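# Chapter 7: What a Standard Can and Cannot Promise

*Read this chapter before attempting the site visit in Chapter 8. You will need your notes on risk assessment from Chapter 5.*

## 7.1 The certificate on the wall

Visit any firm that makes or uses robots and sooner or later somebody will show you a certificate. It usually hangs near reception, where customers can see it and where very little work is done. At Letemum, a small maker of gripping tools, it hung above the kettle. When Ayodele Sani joined the company as a safety engineer, she asked three people on the assembly floor what the certificate covered. One thought it was for electrical safety. One thought it was for the building. The third had been there longest and said it was for the old model.

The third was right. The firm had changed the finger pads, the motor and the control software since the assessment. Each change was small, and each had been signed off by someone who judged that it did not affect the result. Taken together they made a different machine, and the certificate had been left to speak for it.

We begin with this case because students tend to arrive with too much faith in standards or with none at all. The first group believes that a machine which meets the standard is safe. The second believes that standards are paperwork invented by people who sell paperwork. Both views save their holders the trouble of reading the document, and reading it is what most of this chapter asks you to do.

## 7.2 Rules, standards and good practice

Three words are used loosely in the trade and we shall try to use them carefully.

A **rule** is something you can be punished for breaking. It may come from the law or from an employer. Rules are often short and rather vague: a machine must be safe, a guard must be suitable. They seldom tell you how.

A **standard** is an agreed document that says how. It is written by people with an interest in the matter, and many of them work for firms that will later be judged by it. This does not make a standard worthless. It does mean you should ask who was in the room and who was not. The people who load the trays and clear the jams are rarely there.

**Good practice** is what careful people do whether or not it has been written down. It runs ahead of the standards in some places and behind them in others. It is also the term most open to abuse, as almost any habit can be called good practice by someone who has had it for long enough.

## 7.3 Testing what is easy to test

Gripping gives us a useful example, partly because it looks so simple. A gripper closes on an object, holds it and lets go. A test writer has to decide which objects, held how and for how long, and most of the argument is hidden in those choices.

Suppose the test uses smooth blocks. Blocks are cheap, every laboratory can make the same ones, and two laboratories will get results that can be compared. Those are real advantages. Yet few customers buy a gripper to move blocks. They want it for loose household things, with odd shapes and parts that slide against each other, on surfaces nobody chose with a test in mind. 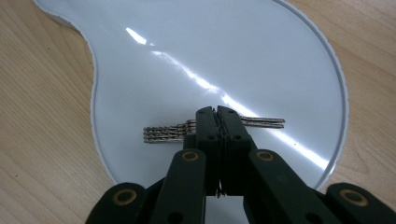
A bunch of keys is a fair case to think about. Keys can slip past one another while the bunch as a whole stays put. A force reading tells you how hard the pads are pressing, but it does not tell you whether every key is being held. Shiny surfaces bring another difficulty. If the system relies on a camera to find its target, glare may matter more than grip, and a standard concerned only with the fingers will have nothing to say about it.

Clikton, a testing house we shall meet again in Chapter 9, once ran 2,000 closing cycles on a tool and reported no failures. The figure went straight into the sales leaflet. The report itself, which few buyers asked to see, stated that a failure was counted only if the object hit the floor. An object that turned, slid or was held by one corner had passed. So had one that was squeezed out of shape.

Nobody at Clikton had lied. The test plan had been agreed in advance and followed to the letter. Signe Boström, who reviewed it later for a buyer, wrote in the margin: "Correct, and no use to us." She asked for 200 cycles with the buyer's own goods, and a plain account of what happened in each one. It was a smaller number and a far better test.

> **Key point.** Before you look at a test result, find the definition of failure. If there isn't one, stop reading and ask for it.

## 7.4 Numbers that travel badly

Limits have a way of leaving home without their conditions. Consider the speed limit used in a shared work area at Loureiro, a packing plant. The figure was 600 millimetres per second, and it was painted on a sign beside the cell. Tuấn Khúc, then a trainee, went looking for where it had come from. He found it in an older site procedure, written for an arm with a lighter tool and a wider walkway.

The sign was obeyed by everyone. No one had checked whether it still made sense after the tool was changed, and the yearly audit asked only if the sign was present and easy to read. It was both.

We do not say that the limit was dangerous. Khúc's measurements suggested it was probably acceptable. The point is that for a long time the plant had no grounds for believing so, and believed it anyway.

## 7.5 Against giving up

Some readers will by now be ready to join the second group. Chinyere Dauda, who trains inspectors at Workik, has a low opinion of that response. Her trainees like to mock checklists until she gives them a machine and no checklist. Most then forget to look at the emergency stop.

A poor standard can still record a mistake that someone else has already paid for. It gives a junior worker something to point at when a manager is in a hurry. It can be argued with, in writing, and changed. Private judgement is much harder to correct.

## Before you go on

1. Choose a tool you have used yourself. Write down what it would have to do before you called it a failure, then ask a classmate to do the same, and compare.
2. Find a safety sign in your college workshop that contains a number. Try to trace the number to its source. Keep a record of each person you had to ask.
3. Rewrite Clikton's definition of failure in 2 sentences or fewer. Show it to someone who would have to pay for the extra testing, and note their objections.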